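Closets, Storage and Asking Rents in Rental Listings
Student project report, Housing and Property Studies
Gilang Pangaribuan
Submitted 8/21/24

1. Background

Rental listings in Whitcombe tend to say a lot about kitchens and very little about where a tenant is supposed to put things. I noticed this when I was looking for a place myself. A listing would give the countertop material, the brand of the stove and the view from the balcony, and then the word "storage" would show up once at the end, or not at all. My project looks at how storage and laundry space are described in listings for small apartments, and whether the listings that describe them well ask for more rent.

The question was narrowed down twice. At first I wanted to compare listed storage with measured storage, but that would have meant getting inside a large number of apartments with a tape measure, and I did not have the time or the permission. The second version was about photographs in listings. My supervisor thought it would be too hard to code in a consistent way, so the final version uses only the written text and the asking rent.

2. Area

Two neighborhoods were chosen, Pevholm and Nultness. Pevholm is mostly older walk-up buildings that have been split into smaller units over the years. Nultness is newer, with elevator buildings and a fair amount of shared amenity space. Both are on the same bus line and both have many tenants who move every year.

3. Method

I collected 127 listings during June from the listing site Zenby. Only one-bedroom and studio apartments were included. Furnished short stays were left out, and so were listings that did not give a floor area. When the same apartment was posted again at a new price, the first price was kept.

Each listing was read in full and coded for the following:

Closet mentioned, yes or no
Closet location given (bedroom, hall, entry)
Closet size or type given (walk-in, reach-in, dimensions)
Laundry in unit, in building, or not mentioned
Drying space mentioned
Separate storage locker mentioned
Asking rent and floor area
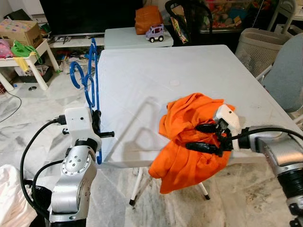

Doesn't "ample closet space" count for something, though? The comment was left on my first draft, and it was a fair one. In that draft I had coded the phrase as no mention. In the final version it is coded as a mention without location or size. This changed the totals for Pevholm more than for Nultness, as the older buildings use that kind of wording a lot.

I also recoded the word "den." Several listings called a windowless space a den in one sentence and a storage room in the next. These were coded as storage when the text gave no desk, bed or other use for the space.

4. Results

Closets. Most listings mentioned a closet in some way, but far fewer said where it was. Sizes were rare. Walk-in closets were nearly always named, often in the first two lines, while reach-in closets were usually left to the reader to guess at. In Nultness the word "walk-in" was used for spaces that the floor plan showed to be quite shallow. I had no rule for this and coded them as the listing described them.

Laundry. Nultness listings were more likely to have a washer and dryer in the unit, and when they did, the text said so early. Pevholm listings often mentioned shared laundry in the basement. Some of them gave the number of machines or said whether they took coins or cards.

Drying space. This was the weakest category. Very few listings in either neighborhood mentioned anywhere to dry clothes, even when the apartment had a washer and no dryer. The ones that did mention it used a balcony, a bathroom with a window, or a utility closet. 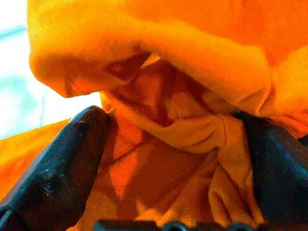 Lockers were easier to code because they are either included or not. In Nultness they were often offered for an extra monthly fee, and that fee was not part of the asking rent. I did not add it in. A reader comparing two apartments on rent alone would miss it, and I think this is worth a separate project.

5. Storage and rent

To compare rents I used rent per square foot and sorted the listings into those with a detailed storage description (location plus size or type) and those without. Within Nultness the detailed listings asked for slightly more. Within Pevholm there was no clear difference.

I would be careful with the Nultness result. The detailed listings there came mostly from management companies with several units in the same building, and those buildings also had gyms and parking. The higher rent may come from the building – the closet could have nothing to do with it.

One listing, a corner unit in Nultness at 3000 a month, was well above the rest. I ran the comparison with it and without it, and the direction stayed the same.

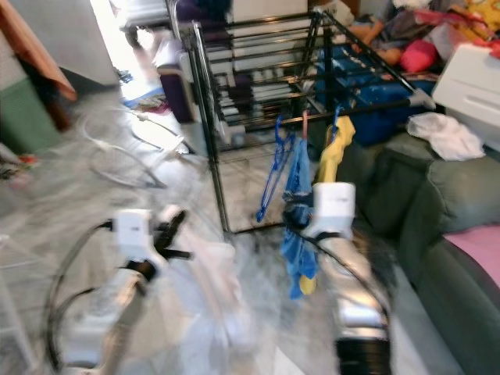
Floor area caused some trouble too. Some owners seemed to count the balcony and others did not, and the text did not always say. In 7 cases I could check the area against an attached floor plan, and where the two did not agree I used the plan.

6. Limits

The listings cover one month and one site. Apartments that are rented by word of mouth or by a sign in the window are not included, and in Pevholm that may be a large share. All of the coding was done by me, so there is no check on whether a second person would have made the same choices.

7. Suggestions

A short standard line would help renters: number of closets, where they are, width and depth, laundry type, and where clothes can be dried. It would take an owner a few minutes to write – most of it can be measured on the same visit as the photos.
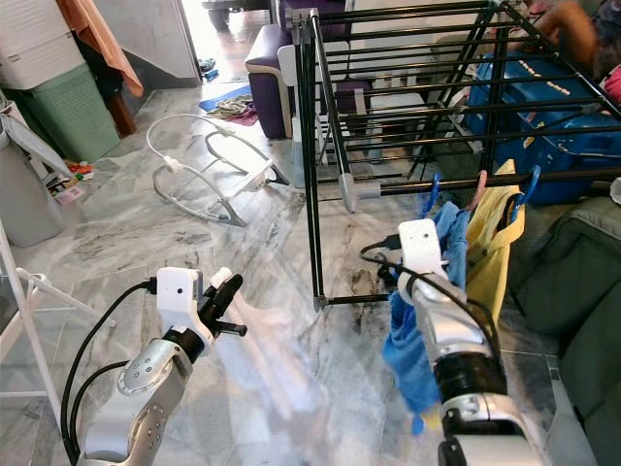
Figure 4. Floor space and drying rack.

For anyone continuing this work, I would start with the locker fees in Nultness and collect listings over a full year. The coding sheet and the list of excluded listings are in the appendix.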